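Packing Room News: The Arm Is Earning Its Keep

If you've walked past the hamper bench at Bidstead since April, you'll have seen the new arm at work, and you've probably stopped to watch. Most of us do! It has taken over the job we used to call "the reach," which meant picking up a box, turning it label up and setting it down for the hamper packer, over and over until the end of the shift.

Lorna Pringle did the reach for six years and she is the first to say she won't miss it. "My shoulder used to talk to me all the way home," she told me. Lorna now runs the arm with Nusrat Mollah, and the two of them have become very good at it (and a bit competitive, if you ask the late shift). They teach it each new product by guiding it through the pick themselves, 60 times for a plain carton and up to 100 for anything long and narrow, moving the box to a different spot and angle each time so the arm doesn't learn just one position.

Cookies are the big push this month. Slim cartons like the vanilla shortbread are fussy, as anyone who has packed them by hand will know, and the team wants the fingers to close on the sides without denting the cardboard.

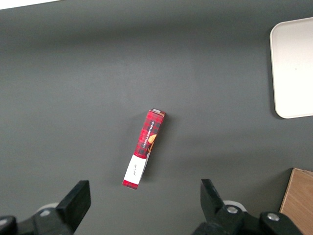

What changes for the bench

Nobody's hours are going down. The two packers who rotated through the reach are now on finishing, which means ribbon, cards and the last check before the lid goes on. That's where we were always short, and it's also the part customers write to us about. On a good day the bench sends out 300 hampers, and Trinh Lục says the end of the shift feels completely different when you haven't spent it twisting from the waist.

There are still things to iron out. Glossy cartons slide, and Şükran Sönmez has a growing list of products she wants kept on the hand line for now, jars first. If you spot a crushed corner, put the box on her shelf with a note of the product and the time. Please don't just swap it out, she really does want to see them.

Want a turn?

Biljana Golob is signing people up for training on the arm, and you don't need any computer background at all. The next session is 10 July 2018 in the packing room, straight after the morning break. Wear closed shoes, tie back long hair and bring your questions. Lorna will be there with plenty of shortbread to practice on.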